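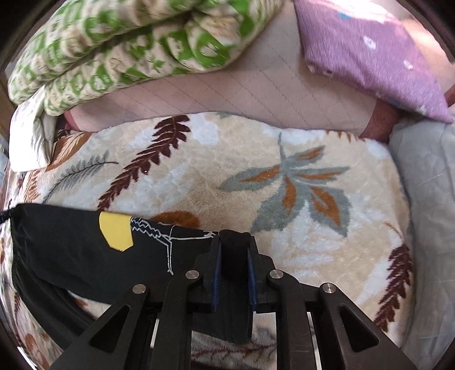

Cendeck H2 hand-held gripper, ridged pads

Parallel-jaw hand tool for comparing finger pads on cloth, bags and other limp items
Page revised July 2023

Overview

The Cendeck H2 is a hand-held parallel gripper with the same jaw geometry as the arm-mounted Cendeck A2. It lets a user try a pad, a jaw opening and an approach angle by hand before any arm time is booked. A grasp that cannot be made by hand with the H2 is unlikely to be made by the A2, and the reverse holds less often than we would like.

The body is black plastic. The linkage arms splay outward towards the user and have triangular cutouts in the side members. Four metal pivot screws carry the linkage. Thin metal rails run between the inner arms. The two jaws stay parallel across the full stroke.

The dark blue ridged pads are the standard fit for fabric. The grooves run across the pad, so a fold of cloth held upright between the jaws crosses every ridge. On a drawstring bag lying flat on a bed, the jaws take a fold from the body of the bag, with part of the fold standing above the pads and the rest hanging down between them.

Specification

Maximum jaw opening: 99 mm
Mass with pads fitted: 142 g
Pad fixing: slide-in, one retaining clip per pad
Actuation: manual, spring return to open
Camera mount: wide-angle, fixed, looking along the jaws
Compatible pads: Sani ridged, Sani smooth, Naroser soft

The wide-angle view darkens at the corners and bends straight lines strongly towards the edge. Use the Prumemo calibration sheet before taking any measurement from the footage. For judging a grasp by eye, no correction is needed.

Pad comparison

The three pad sets were compared by Nelu Văduva on the same H2 body, with 200 closures per set on a mixed group of soft goods: a thin drawstring bag, a cotton tea towel, a fleece throw and a padded mitten. All items were laid out on bedding. A hard bench gives a better result with every pad, and the figures would not carry over to the surfaces most customers ask about.

Sani ridged. Best of the three on thin woven cloth. Once a fold is between the pads it stays put under a steady pull. Tends to catch a loop of fleece when the jaws are closed too low, so that the blanket lifts with the item. Raise the jaw tips slightly before closing.

Sani smooth. Easier to release. The fold slides out evenly when the jaws open, and the pad leaves no line on the fabric. Slips on coated cloth. Acceptable for the towel, poor for the bag.

Naroser soft. Takes up uneven thickness well and was preferred for the mitten. The face picks up lint quickly and needs wiping after some 200 closures on fleece. Not suitable where the fold has to be held at an exact height, as the pad gives under load.

No single set is supplied as the default for mixed work. Customers handling mostly thin bags and covers should order the ridged set. Customers handling padded items should order the soft set and a spare.

Notes on use

Approach with the jaws open and the pads upright. Lower until the tips touch the cloth, then close slowly. If the cloth skids ahead of one pad, the tool is tilted; bring both tips level and start again.

Choose a part of the item away from cords, seams and gathered ends. A gathered end gives a thick, uneven bundle that loads one corner of the pad. The flat body of a bag is thinner but folds cleanly.

Check what is held before lifting. On patterned bedding it is easy to miss a second layer in the jaws, especially in shade. Tilt the tool a little and look at the lower edge of the fold.

Dark cloth against dark pads is a hard case for automatic fold detection. The Prumemo software has a low-contrast setting for this, found under Grasp Review. It is slower and gives more false starts. For small batches, marking the frames by hand takes less time.

Care

Wipe the pads with a damp cloth and leave to dry in the open position. Brush lint out of the grooves along their length. Do not oil the rails. Check the pivot screws for play each month and tighten by hand only; the plastic around them will crack if forced.

Pads should be replaced when the ridges look rounded or when one pad has worn more than its partner. Always replace in pairs.

Supplied with

H2 body
One pair of pads, type chosen at order
Two spare retaining clips
Printed calibration sheet

The camera is sold separately. A2 owners can use their existing pads, but clips made before October 2021 do not fit the H2 and should be exchanged when ordering.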